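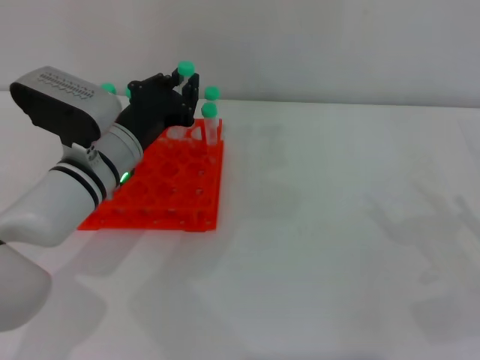

November, 4:40 pm. Tube racks, bench 2

Going over to the orange-red racks for the Drarska set. Old wire ones rusting at the welds, Nadja found flakes in the wash tray again. Plastic from now on, wire ones to the metal bin. Kept one for drying brushes.

Labels: front left corner of rack = position 1, count along the long side. Woo-jin had been counting from the back, so his first batch is mirrored. Not lost, just read it backwards. He's redoing the sheet tonight.

Put a pencil arrow on the end of each rack. Pencil wipes off with ethanol!! Use the scratch pen, top drawer.

Fit. Our usual tubes drop in fine, the Tarnier ones stick about halfway and need a push. Don't push, the rims split. Vidar wants to ream the holes out 200 microns. Try on one rack first pls. If it goes wobbly we stop there.

Washing: warm water, drop of soap, rinse twice, upside down on paper. NOT the hot cycle. One came out of the hot cycle bowed and now it rocks on the bench, tubes lean. Marked it X, use for empties only.

Table: keep the white top clear on the rack side, wipe before and after. Blue stain by the sink end is from dye, been there ages, leave it. Charito tried bleach, made it yellow.

Stock. Order 2444 from Toltgate still short, 10 racks missing, they say shipping seperately. Ye-seo to call. Caps came, bag of 2000, wrong size for the narrow tubes but ok for the wide. Bag is on the shelf over the balance, clip it shut after, they go everywhere.

To do
- arrows on the remaining racks (me)
- reaming test, one rack (Vidar)
- new sheet w/ position 1 front left, tape to cupbord door
- ask Ó Néill if they want the wire racks before they go out
- more paper towels

Left the narrow tubes in the fridge door overnight, capped with film. Check film in the morning, it lifts.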